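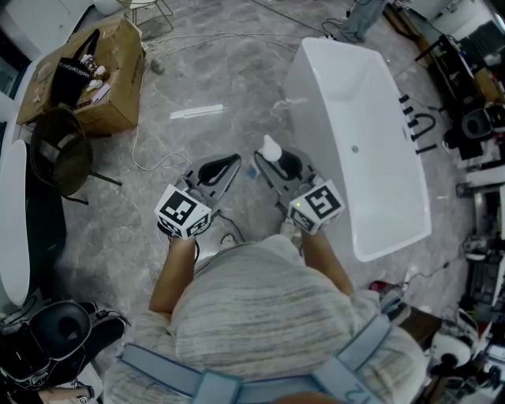

Chambi Bathroom Items and Tidying Notes

README, release 8

Summary

Chambi is a set of plain text tables on the things found in and next to home bathrooms: tubs, faucets, chairs, boxes, bottles, bags, packets and the loose pieces that end up on the floor between them. It has 2,000 item records and a smaller table of tidying notes that say where each item goes when a room is put back in order. The item records come from 46 rooms. The tables are in English, US spelling.

The set was put together by Eusebio Sánchez and Imad Harb. It replaces the older Prikodia list, which covered fixtures only. Prikodia record numbers are kept in the column old_id where there is one.

Files

items.csv
One row per item per room. An item that moves between rooms gets a row in each room.

rooms.csv
One row per room. Floor finish, tub type, faucet placement, and whether the room is in daily use, being fitted, or used for storage.

notes.csv
Tidying notes. Each note points to one item and one destination.

terms.txt
The 24 class names, with accepted synonyms. Names are lowercase and singular.

changes.txt
Changes by release.

Columns in items.csv

item_id: integer, unique across the whole set
room_id: matches rooms.csv
class: one of the names in terms.txt
color: free text, main color first
material: free text, blank if not checked by hand
place: floor, tub, tub rim, chair, box, shelf, wall, other
container_id: the item_id of the box or bag that holds the item, blank if none
state: open, closed, folded, loose, fixed
old_id: Prikodia number or blank

Do not fill in material from looks. White tubs in particular were entered as acrylic in Prikodia regardless of what they were made of, and all of those entries were cleared in release 6. A blank is a valid value and should be read as unknown.

Class notes

bathtub: Freestanding and built-in tubs share one class. The difference is in rooms.csv under tub_type. Shape is recorded as rectangular, oval or other, judged from the outer rim. The drain is part of the tub and has no row. A separate plug does.

faucet: One row per complete fixture. Spout, handles and hand shower are not split out. Placement is tub side, tub end, wall or floor standing. Finish goes under color, so a black fixture is "black" and the coating is left alone.

chair: Any seat with legs, including stools with a back. Rattan-style chairs are entered under chair with "woven" in the material column, whether the weave is natural or plastic. Metal-frame chairs are entered as "metal frame" even if the seat is something else.

box: Cardboard boxes only. Plastic bins are in class bin. A box with its flaps out is "open", a box with its flaps tucked is "closed", and a flattened one is "folded".

bag: Includes shopping bags, toiletry bags and carrier bags. Printed text is not transcribed. Lettering color may be added after the bag color.

bottle: Any size, with or without a pump. Contents are not recorded. If a label is missing or unreadable the item is still a bottle. Jars are separate.

packet: Soft sealed packs such as wipes, refills and sachets.

strip: Long flat pieces that could be trim, edging or packing material. This class was added at the request of the Fliretti fitting crew, who kept finding such pieces filed under trash. Do not move a strip to class trim until someone has held it against the wall.

cable: One row per cable. Color and floor position only. Length was dropped in release 5 after too many mismatches.

Tidying notes

Each row in notes.csv gives an item, a destination and an order number. Order numbers restart at 1 in every room. The usual order is:

Cables first, lifted and coiled at the wall.
Chairs moved clear of the tub.
Small items off the floor and into the nearest open box.
Bottles upright, caps checked, heaviest at the bottom of the box.
Bags emptied, or folded if already empty.
Strips and other unknown pieces laid flat along the wall for a second look.
Tub wiped last, from the rim down to the drain.

Rooms with a stone or marble-look floor have an extra flag, felt_pads, which is set when chair legs need pads before the chair is dragged. Thin metal legs mark these floors quickly. The flag says nothing about whether the floor is real stone.

Items already inside a box keep their destination as the box until the box itself has been assigned. Items resting on top of a bag inside a box take the box as container, and the bag gets its own row with the same container_id. This was handled both ways before release 7, and mixed results remain in the Cleltmont rooms.

Known problems

The Cleltmont rooms were listed in August during fitting and have more cables, boxes and loose pieces than rooms in daily use. Filter on rooms.csv, column use, if this matters.

Color words were not controlled. Gray, light gray and silver overlap. So do off-white, cream and white.

Bottle rows are short on detail. Groups of small bottles were sometimes entered as a single row with state "loose". Bottle totals per room should not be relied on.

The class other still holds items that belong elsewhere, mainly hooks and faucet parts removed from the wall.

Checking

Every row was entered by one person and read by the other. Disagreements on class were settled from terms.txt. Disagreements on color were left with the first entry. Place was checked a second time only for rows with a container_id.

Corrections

Send the item_id, the column and the proposed value to Imad Harb. Changes to terms.txt go to Eusebio Sánchez and are held for the next release.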